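Changes to the Household Cooking Program at the Maltton Extension Center

The Maltton Extension Center will begin its fall term of household cooking classes in September. Enrollment opens on Monday at 9:00 a.m. and may be completed by telephone or at the front desk. Residents of Maltton and Clunlow pay the same fee, and those who attended in the spring do not receive priority.

The program served 153 people last year, most of them in the evening sections. Demand for the daytime sections was lower, and two of these have been combined. The resulting class will meet on the ground floor and is suited to participants who prefer to avoid stairs. Class size remains limited to 15.

Juniper Lindqvist will again teach the introductory course, which covers knife handling, safe storage, and the preparation of simple meals from vegetables, eggs, and dried beans. The course has been lengthened by two sessions at the request of former students, many of whom wrote that the section on soups and stocks felt hurried. The added time will also allow a full session on cheese, including how to buy it in larger pieces, how to wrap it, and which kinds keep best once cut.
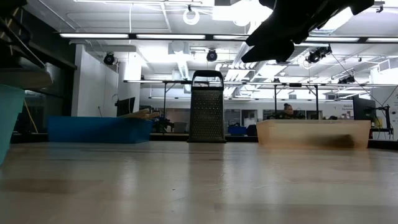 A second course, Cooking for One or Two, is new this term and will be led by Kam-wah Wu. Participants will learn to reduce recipes, freeze portions, and plan a week of meals from a single shopping trip. Printed recipes are included in the fee. Persons with food allergies are asked to state them on the enrollment form so that the menu can be adjusted before supplies are ordered.

The Center gratefully acknowledges a grant of $2,645 from the Kowalczyk Fund. The grant will pay for reduced fees and for the replacement of two ovens in the teaching kitchen. Installation is scheduled for the week before classes begin, and the kitchen will be closed to outside groups during that time. Groups with standing reservations have been notified by letter and offered the use of the kitchen at Fellard Hall.

Applications for reduced fees are reviewed by Anika Delacroix and are treated as confidential. Applicants should allow five working days for a reply. A refund, less a small processing charge, is available up to one week before the first session of each course.

Questions about enrollment may be directed to the front desk, extension 300.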